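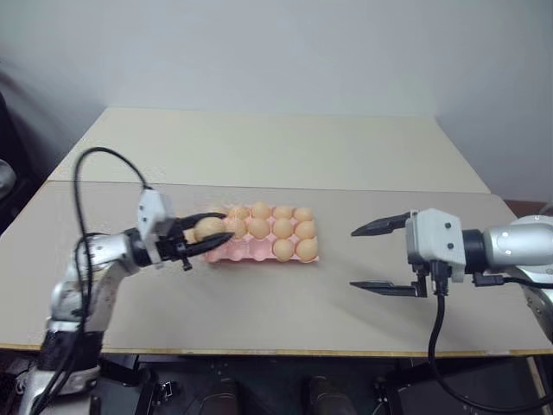 Drarkico Household Food Service: spring notices on the buying and storing of eggs. Posts follow in this thread. Please read to the end before contacting the Skilel office.
1/10

The egg share program opens again in April for residents of the Hernov and Aquino districts. Households already on the list do not need to apply a second time. New households should complete the short form at the front desk in Skilel.
2/10

Pickup is on Tuesday at both sites. Hernov opens at 9 a.m. and closes at noon. Aquino opens at 2 p.m. and closes at 6 p.m. Shares left at closing go to the evening meal program and cannot be held overnight.
3/10

We have 378 households enrolled and room for 400. When the remaining places are filled, names will go on a waiting list in the order received. Staff at the pickup sites cannot add names to the list.
4/10

Storage: eggs should go into the refrigerator as soon as you are home, at 40 degrees or below. Keep them in their carton on an inside shelf. The door is the warmest part of most refrigerators and is opened many times a day.
5/10

Please do not wash eggs at home before storing them. Eggs supplied through this program are washed and graded before they reach us. Cracked eggs found at pickup will be exchanged at the table. Eggs that crack on the way home should be broken into a clean, covered container, refrigerated, and used within 2 days.
6/10

Hard-cooked eggs keep for one week in the refrigerator, peeled or in the shell. Raw eggs should not be frozen in the shell. Beaten eggs freeze well in a sealed container – write the date and the number of eggs on the lid.
7/10

Cartons: clean, dry pulp cartons may be returned at either site. We cannot accept cartons with egg residue, wet cartons, or foam cartons of any color. Stained pulp cartons may be torn up and placed in home compost. The Aquino site also has a bin for flattened cardboard.
8/10

A correction to the printed flyer: the Hernov entrance is on the parking lot side of the building, next to the loading door. The street entrance remains closed while the steps are repaired. A ramp is in place at the lot entrance, and two parking spaces are reserved for pickup.
9/10

Residents who cannot come in person may name another adult to collect a share. The form is at the Skilel desk and must be signed before the first pickup – a phone call is not enough. Requests to change pickup sites are also handled at that desk and take effect the following week.
10/10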